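Home | Projects | Reports | Staff | Contact

Evaluation of the Zoltirell Hand Kit for Table Tasks
Student project report, April 2021
Author: Krishnamoorthy Lobo
Supervising group: Chisholm Laboratory, Vevport

1. Why this report was written

Our laboratory had to decide if it should keep the Zoltirell hand kit after the trial period, or send it back to the supplier, Bulley. The kit is sold to schools and small laboratories which already have a robot with two arms and want to give it fingers. It comes with the hands, the wrist adapters, a set of spare finger pads, and the control software with a license for one computer. My task was to use it in the way a normal student would use it, and to write down what was easy and what was difficult.

I did not measure the maximum force or the speed, as the previous group has done this already. I looked at the handling of common objects, the setup, the manual and the support.

2. Setting up

The manual has 122 pages, and the part which a new user needs is in the second chapter. I recommend to read this chapter completely before opening the box. The adapter screws are of two lengths which look nearly the same, and if the long ones are put in the wrong holes, the wrist cannot turn fully. I made this mistake on the left side and lost one afternoon.

The software installed without problems. The calibration must be repeated each time the power was off, and this takes patience. In the first weeks I often skipped it, and then the fingers closed a little too early. After I wrote the calibration on my start list, this error did not come back.

For the grasping work we chose things of different shape and softness. A plush bear, a foam cube, a mesh pencil cup and a steel bowl of seeds shared the table, together with wooden pieces. The wooden cylinder became my standard object, and the orange pads hold it on the slant between two fingers.

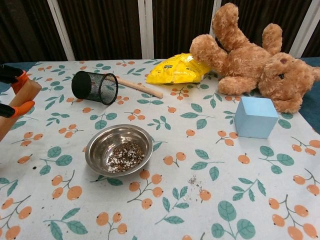 3. Handling of objects

Rigid objects with a simple shape are the strong side of this kit. For the cylinder and the foam cube I could use the grasp settings from the manual without any change. The cube needs a low closing force, otherwise the foam is pressed in and the software believes that the grasp is not finished.

Thin objects are more difficult. The dowel can be taken only if the finger pads come down very near to the cloth, and then the pads sometimes push the fabric together. I solved it partly by a slower approach. The snack bag is also a difficult case - it changes its shape at each touch, so a position saved before is of no use later.

I also tried tools with a handle. The handle should lie across the palm and not along the fingers, and the manual does not say this clearly. With both arms working at the same table it is necessary to plan who moves first. The software has a function to lock one arm while the other one is moving, and I used it always.

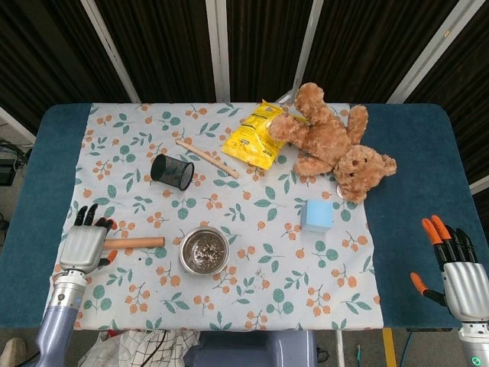
The lock function has one weak point. When it is released, the waiting arm starts at full speed if the speed limit was not saved in the profile. I reported this to Bulley and they answered with a changed profile file, which I now use. Their answers were polite and mostly useful, but for one question about the pad material I had to write again.

4. Costs and wear

The price of a replacement set of pads is 300 and the yearly software license is 500, both in the currency of our department budget. For a laboratory of our size the license is the bigger concern. The pads I used showed light marks after the project but they did not have to be changed.

5. Recommendation

I suggest to keep the kit for the course in August, with version 2 of the profile file installed before the students begin. The calibration steps should be printed and placed next to the computer. A comparison with a simple two-finger gripper was planned, but I had no time for it, and it remains open for the next student.

I thank the Chisholm group for the use of the table and for their help with the wrist adapters.

Contact: Chisholm Laboratory, Vevport | Copyright Chisholm Laboratory | Back to top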